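Home | Housing | Opinion | Events | Contact

We use cookies to improve your visit. Accept | Manage settings

The Case for the Small Electric Pot

By Wulan Mangundap

The residents' handbook at Gorkevwood has prohibited personal cooking appliances in studio units since the building opened. The rule was written with open hot plates in mind, and in that respect it was sound. It now covers every countertop device with a heating element, including low-power electric pots that sit on their own base. It is my view that the rule should be revised before the new leases begin in August.

Gorkevwood houses 812 residents and provides one shared kitchen on each floor. Between six and eight in the evening these kitchens are full. Residents who work late shifts find the burners free but the room locked, as quiet hours require. Many of them eat cold meals or pay for delivery several nights a week. A housing provider that speaks often of health and thrift should be uneasy with that result.

The usual objection is safety, and it deserves a serious answer. A resident who leaves a pan of oil on a coil burner puts the whole floor at risk. A covered pot used for rice, soup or noodles is a different matter, and the handbook ought to treat it differently. I would propose a written list of approved models, a limit of one per unit, and a yearly inspection of cords and plugs. The cost to the resident would be a registration fee of $5. Frying would remain in the shared kitchens, where there is proper ventilation.

A second objection concerns clutter. Studio counters at Gorkevwood are 30 inches wide, and some staff members fear that cooking equipment will spread to desks and window sills. The concern is fair – but residents already keep kettles and coffee makers, which the handbook permits, and the units have remained in good order.

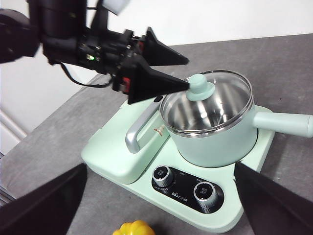

Any list of approved models should favor equipment that is simple to watch, move and clean. Size alone is a poor guide, and price is a worse one. A mint-green pot with a clear glass lid, set on a flat base of the same color, meets most of what I would ask: the contents can be checked with the cover on, the base has a metal carry handle, and the interior is stainless steel. A warning sticker is fixed to the base itself, where a resident will see it, and I would make that a condition of approval. The housing office should publish a draft list and accept written comments from residents before it votes on the change.

Related items
Quiet Hours and the Night Shift
Ambaye Hall Reopens Its Shared Kitchen
Letters: Who Cleans the Refrigerator?
What the New Lease Says About Appliances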